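Ticket 41-26: Label stock mismatch, Kekana storefront
Status: Pending customer confirmation
Opened by: Nosipho Steyn, Retail Accounts

The customer reports that the Kekana storefront accepts orders for the orange drink after stock has reached zero. Two orders placed in February were confirmed and later refunded by hand. The Gulley inventory service shows the correct quantity.

Support reviewed the sync log and found that the product record had been duplicated during the Jokell import. The storefront was reading the older record – the one with no stock limit set. The listing photo is attached to both records.

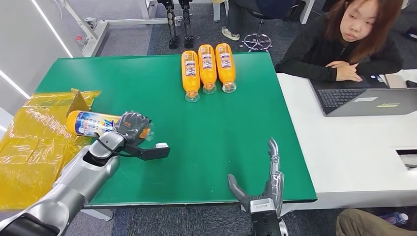
Attachment 1: Orange drink, three bottles on green surface.

Action taken: the older record was archived and the stock limit applied to the remaining one. A test order for 26 units was declined as expected at 3:41 p.m.

The customer is asked to clear the storefront cache and confirm that the product page shows "Out of stock." Please do not restore the archived record – doing so will reactivate the old listing.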